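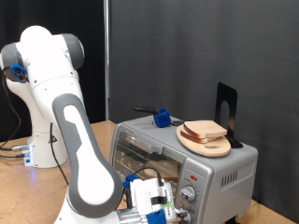 Filed under: Lab Visits, Robots, Weekend Reading

So I finally got myself invited to the open day at Lowther, after two years of reading their write-ups and pestering my friend Iara Cabral (she works down the hall from the robot people) for a spot on the list. It's a two-hour drive for me and I left the house before the coffee was done, which I regretted by the first rest stop. Worth it though! I took a pile of notes and I'm typing them up while I can still read my own handwriting.

Sign-in was in the lobby, name stickers, the usual. They split us into groups by the color of the sticker and mine got Dinesh Maurya, who is a fourth-year grad student and talks very fast when he gets to the good part. The good part for him is a project called Skadero, and I'd come mostly to hear about it anyway, so that worked out.

The short version of Skadero: they want to teach an arm kitchen chores from people's demonstrations, and they want to do it with far fewer demonstrations than everyone else uses. The usual way is that a person drives the arm through a task over and over, you record all of it, and you train a policy to copy what the person did. It works pretty well until something is in a slightly different spot, and then the arm does something confident and wrong. Dinesh has a folder of clips of this and I could have watched them all day.

What they do differently is in how they pick which demonstrations to collect. They start with a small batch, 24 for the toaster oven task, and train on that. Then they let the policy run, and they also run several copies of it that were trained from different starting points. Wherever the copies disagree about what to do next, that's a spot where the robot doesn't really know, and that's where a person goes and records a few more. Then you train again. He called it "asking for help where it hurts" and then looked embarrassed, but I liked it.

I asked whether people hadn't done that already. Yes, he said, the disagreement idea has been around for ages. Their bit is that they split the task up by contact. Reaching toward the oven through open air is easy, and the copies can disagree by a couple of inches there without it mattering at all. Right before the fingers touch something, a tiny disagreement matters a lot. So they weight it by how close the gripper is to touching anything, and the extra demonstrations pile up around the moments that decide the whole run. Before they added the weighting, he said, they were wasting most of their operator time on re-recording the boring swoopy part.

The oven station is where we spent the longest. It's a regular countertop toaster oven on a wood-topped table, arm bolted down next to it, curtains behind. There was bread on a cutting board on top of the oven and a slice on the rack inside, and I'm sorry to say I had skipped breakfast. I like that the thing has real knobs and a real door handle, the same kind of stuff I fight with at home. The gripper has blue 3D-printed mounts on it and a camera cable looping over the top, very much built by people who needed it by Thursday. I mean that as a compliment. My own garage looks like this and nothing in it has ever been near a publication.

Now the numbers, as best I got them down. With the plain approach they needed 184 demonstrations on the oven task before the success rate stopped climbing. With the contact weighting they got to the same place with the first 24 plus 7 rounds of extra ones, and the total still came in at less than half. Brenda Riquelme, who ran most of the recording sessions, was standing at the back and put in that the savings felt even bigger than that, from the operator's chair, since the short clips are so much easier to do well than full runs. You just start the arm near the tricky bit and do the tricky bit. I hadn't thought about that part at all.

A guy in our group (retired machinist, great questions, I never got his name) wanted to know what happens with a different oven. Dinesh didn't dodge it. Badly, is what happens, at least for now. They tried a second model in August and the policy went for the handle fine but got lost at the knobs. Some fresh clips fixed the knobs, but then you're back to collecting data for every appliance, and he'd like to get away from that. Chiamaka Ojo is working on that piece and she wasn't around for the tour, so I'll have to wait for the paper like everybody else.

I also asked about the cameras, because I always do. He said the view from the wrist does most of the work close to the oven, and that when they trained with only a fixed view the runs fell apart right at contact. They label and sort everything in Stitico, their in-house tool, and the screen for it is charmingly ugly, all gray boxes with one huge green button.

After that came sandwiches, and a talk upstairs by Nicanor Ocampo on a bin-sorting project called Sitach. There were around 18 of us in the room and the projector kept going to sleep. I followed the first half. It had to do with predicting which things will slip before you pick them up, and if somebody who was there has better notes, please send them to me!

Practical stuff if you want to go: parking is free behind the building, but the sign for it is on the wrong side of the road, so go slow after the bridge. Closed-toe shoes for the lab part, they do check. Iara says they haven't set the next date yet, and she'll tell me when they do, and I'll put it up here.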